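How I Pack for Two Weeks in One Carry-On

2018-07-18

I used to be a terrible packer. My first big trip after college, I hauled a suitcase up four flights of stairs in Claltbridge and then wore the same three shirts the whole time. There was a hair dryer in there! I don't even dry my hair! So when people started asking me how I get by with one small bag now, I figured I'd write the whole thing down, including the parts I still mess up.

Start with the bag. Mine is an old gray Zedwood that I bought secondhand for 40 dollars, and the zipper sticks on one side, but it fits in every overhead bin I've tried. Before you do anything else, look up the size limit for your airline and measure your bag with the wheels on. The wheels count. I learned this at the gate in front of a long line of people who wanted to board.

Next, weigh it empty. You don't need a luggage scale, just stand on the bathroom scale holding the bag and then without it, and subtract. If your airline has a weight limit, you want to know how much of it the bag is eating up. A friend of mine, Shoshana Strickland, swears by a soft duffel for this reason. I like wheels. We have agreed to disagree.

Now make a list, and make it a week ahead. I keep mine on paper, stuck to the fridge, and I add to it whenever something pops into my head. Then a couple of days before I leave, I cross things off. Anything I wrote down with a question mark goes first. (The travel iron had a question mark for years. It never came.)

For clothes, I pick one dark color and build on it. Mine is black, though navy works fine too. Everything else has to look okay with it, so there's no such thing as the one top that only goes with the one skirt. For two weeks in mild weather I bring 11 pieces of clothing, not counting socks and underwear, and I plan on doing laundry once in the middle. If I'm going someplace cold in November I swap two of the light tops for a sweater and wear my coat on the plane, pockets stuffed full like a kid coming home from the beach.

Lay it all out before any of it goes in the bag. I use the bed -- the floor works too if you don't have a cat. Smooth each thing out flat with your hands, check for missing buttons and mystery stains, and put back anything you haven't worn in the last month. You won't suddenly love it in another city.

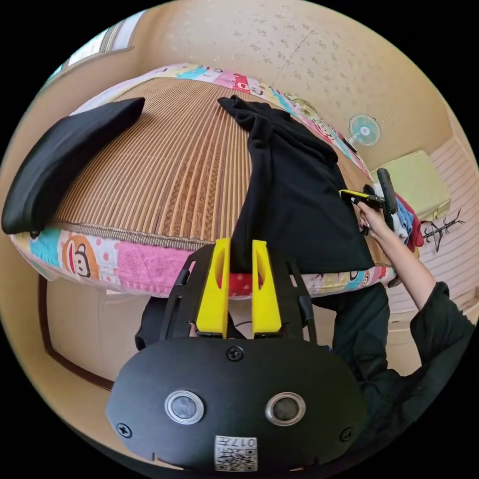
Black on the bed, loosely folded.

Then fold or roll. I've tried both and I do a mix. T-shirts, leggings and pajamas get rolled, starting at the hem and going up toward the neck, as tight as you can manage. Anything with a collar gets folded around something soft so the crease doesn't get sharp. Sleeves go in toward the middle first. Heavy things like jeans go down by the wheels, and then the rolls stand up in rows so you can see every one of them when you unzip.

Shoes are where it all falls apart for me. Two pairs, and you wear the bigger pair! Stuff the other pair with socks and chargers and stick them sole to sole in a shower cap.

Toiletries go in last, right at the top, because you'll be pulling them out at security. I put a square of plastic wrap under the cap of every bottle and screw it back on. I skipped that step once on the way to Oyelaran and had conditioner in my passport.

When the bag is closed, carry it around the house for a few minutes, stairs included. If you're already annoyed, take out two things and try again. I usually lose a book at this stage.

My whole routine takes 47 minutes if I've done the list ahead of time, and an entire miserable evening if I haven't. Next week I'll post my list for traveling with kids, which is a lot longer and has more snacks on it.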